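3.2 Fabric surfaces and glare in shared work areas

The second part of the study looked at how cloth coverings change the way people judge the brightness of a work area. Earlier work on office lighting has mostly dealt with bare surfaces, usually timber, metal or painted board. Covered surfaces have received less attention, although they are common in community halls, market stalls, sewing rooms and temporary exhibitions. In these places the covering is often white, and it is often chosen for its look without much thought about the lights above it.

We recruited 104 participants through notices at two adult education centres and a public library. All had normal or corrected vision by their own report. Each participant attended one session in January and completed the same set of ratings under three lighting conditions. The order of conditions was varied between participants using a fixed rotation. Sessions were run by the second author, Hortensia Pacheco, and a research assistant. The rating sheets were checked by the first author, Lizeth Flores, who was not told which condition each sheet belonged to.

The lighting conditions were a diffuse ceiling light, a directional light from one side, and a mix of the two. Light levels at the surface were set to 440 lux in every condition, measured at the centre of the covering before each session. We kept this value the same so that any difference in the ratings could be put down to the direction of the light and the type of cloth. Blinds were closed and the room lights were turned off during the ratings.

Two cloths were compared. The first, which we call the Tevberg cloth after the mill that supplied it, was a plain white cotton with a matte finish. The second, the Sesodik cloth, was a white cotton and polyester blend with a slight sheen. Both were washed once and ironed before use. A mid-grey cloth of similar weight was used for practice ratings only and those ratings were not analyzed.

Participants rated each surface for brightness, comfort and ease of seeing small items placed on it. The items were buttons, pins and short lengths of pale thread. Ratings were made on a seven-point scale with the end points labelled in words. Participants were asked to look at the whole surface for a short time before turning to the items, and to rate what they saw without comparing it with the surface before.

Upright items on a pale covering raise a separate question. A white post or stand against white cloth offers little contrast of its own, and the eye has to rely on shading and edges to pick it out (Figure 3). This is a familiar problem for people who set up displays, and several participants brought it up without being asked. 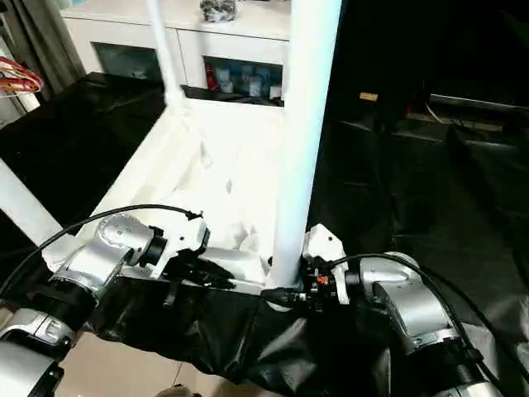 Figure 3. Tall white pole at the front edge of a platform covered in white cloth.

Under the diffuse light, the two cloths received similar ratings for brightness and comfort. Under the directional light, the Sesodik cloth was rated as brighter and less comfortable than the Tevberg cloth. The mixed condition fell between the other two on both scales. Ease of seeing small items followed a different pattern. Pins were easier to see under directional light on either cloth, while pale thread was rated as hard to see in all conditions.

Participants who sewed or did other close handwork at least once a week gave lower comfort ratings overall. They were also more likely to write comments. The most frequent comment concerned folds. A fold in the cloth caught the directional light and drew the eye away from the items, even when the fold was well outside the area being rated. We had smoothed the cloths between sessions but did not fasten them, so small creases formed as people leaned on the surface. In the later work at the Bouazza Street site, the cloths were clipped along the underside.

The ratings do not support the common advice that white coverings should be avoided in bright rooms. Colour was the same for both test cloths, and the difference in comfort appeared only when the light came from one side. Finish and light direction both need to be considered. For a room where the lights cannot be moved, a matte cloth is the safer choice.

Some limits should be noted. Light level was measured at a single point, and the side light would have produced a gradient across the surface that one reading does not capture. The sessions were short, and discomfort from glare can build up over a longer period of work. We also tested only two white cloths, and the sheen of the blend may change with repeated washing. Section 4 takes up the last of these points using cloths from the Jikari laundering trial.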